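The Last Sunday on the Second Floor

My aunt left me her share of the Kuhlmann building, which sounds grander than it was. What I got was one big open office with a mezzanine, a lot of black chairs and a lease that ran out on November 10, 2019. Everybody who still worked there came in that Sunday to clear up, and so did I, in my good sneakers, because I had no idea what clearing up meant.

I started with the round table. I'd loved that table since I was ten and used to lie under it with a comic book while my aunt argued on the phone with people in Tindport. The tan top still looked good! There was a folded light blue cloth on it, and a black bag with the cables all in a knot, and I thought, well, the bag can wait.

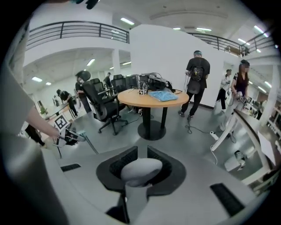 The thing is, I'd promised the table to two different people. Skonar wanted it for their front hall and had offered me $70, cash. Grola hadn't offered me anything, but the woman there had cried a little when my aunt died, and I'd said "take the table" before I knew I was talking. So all that morning I walked around it, moving chairs that didn't need moving and waiting for the phone to ring.

It rang at 2. It was Skonar, and they'd found a table somewhere else – glass, they said, very modern. I said I was sorry to hear it. I was so relieved I had to go and stand by the wall for a minute.

After that I got serious about the floor. You wouldn't believe what a floor collects in September and October when everyone knows they're leaving. I wanted it done properly, dustpan and all, the way my aunt would have done it on a Friday night with the radio going.

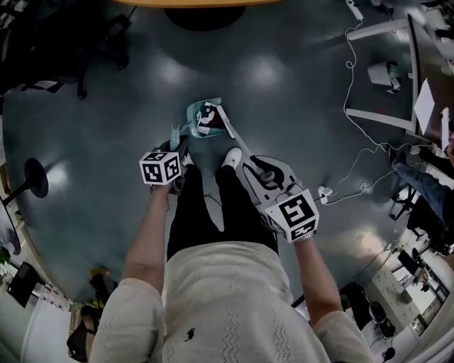 By then I'd decided to keep the key. They'd given me a form to sign that said I would return it, number 884, and I had every intention of signing. But I kept putting my hand in my pocket and there it was, warm, with the little dent where she used to open paint cans with it.

I called Grola before it got dark. "Come and get your table," I said, "and bring somebody strong." She asked if I was sure. I told her I was, and then I crawled under it one more time, just to check the screws.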